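4.2 The open day

We had planned the visit as a break from measuring things, and it ended up giving us more to write about than the two sessions before it. The task was the one from Section 3, the small gray housing and the two green boards, worked on with both arms at the same table by the window. I sat in for most of it and kept notes by hand, so what follows is looser than the rest of the paper.

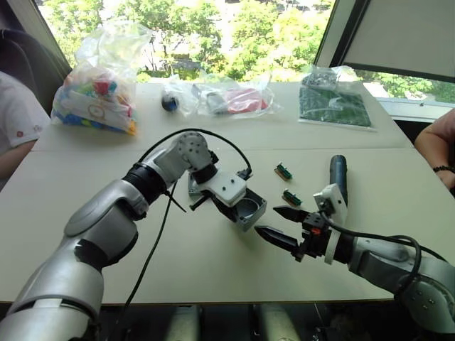
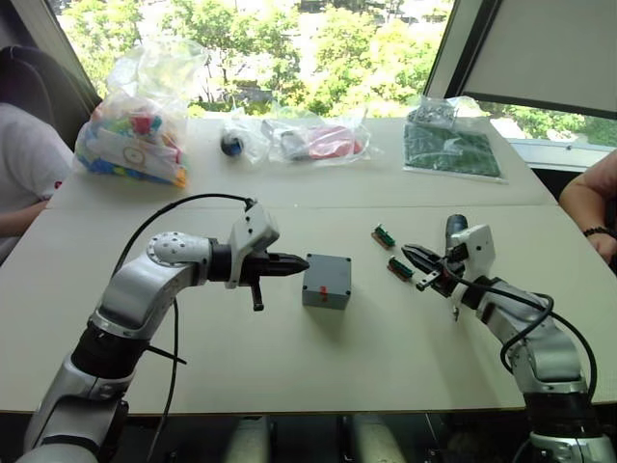
Figure 2. Two moments from the housing task, with the bagged parts set out along the far edge of the table.

Lies Dewulf and Josefien Vanhove
Stisard Group, March 2019

I should say first what we told people when they came in, which was very little. Josefien gave a short welcome, pointed out where the chairs were, and said that questions were fine at any time. I had written a longer talk with slides (I was pretty proud of the slides!) and we dropped it after the first group, who clearly wanted to watch the arms and not me.

What struck me right away was where people looked. I'd expected them to follow whichever arm was moving. Most of them watched the housing, and they kept watching it when nothing was going on there at all. One man from Coppens told me he was waiting to see if it would slide. He'd spent years on a packing line and said a light box on a smooth table always makes him nervous. We added his remark to the list of things to test, and it comes up again in Section 5.

The second thing was the boards. In Figure 2 you can see them lying on the table near the right gripper, one a bit farther back than the other, and visitors asked about them constantly. Did it matter which one went first? Did they have to lie at that angle? Our planner, which we call Zoltar for reasons that go back to a bad bet, takes the nearer one by default, and I had never thought of that as a choice worth defending. By the end of the day I'd been asked so many times that I went back and read the code — it was a leftover from an older demo at Saltidus, and we had simply carried it along.

Josefien wrote down every question she heard, and she has much neater handwriting than I do. She ended up with 344 of them, and we sorted them the following week. The biggest pile was about speed. People thought the arms were slow, and a few were kind enough to say "careful" instead. The next pile was about what happens when a part gets dropped, and then came a mixed bag of questions about noise, cost, cables and whether children could have a turn. We did not let children have a turn.

I do want to be plain about the limits of all this. Visitors chose to come, they talked to each other, and several of them knew us. We handed out 700 comment cards over the whole day, and the ones that came back were mostly friendly, with a lot of smiley faces and not much to code. I wouldn't hang a result on them. The spoken questions were far more useful, and if we run another open day I'd skip the cards and put a second note taker in the room.

One practical change came straight out of the visit. We now pause after each grasp, long enough for someone standing nearby to see what the fingers are holding. It costs us time on every run, and Josefien and I still disagree about whether it should stay in when there are no guests. The timings in Section 5 are given both ways.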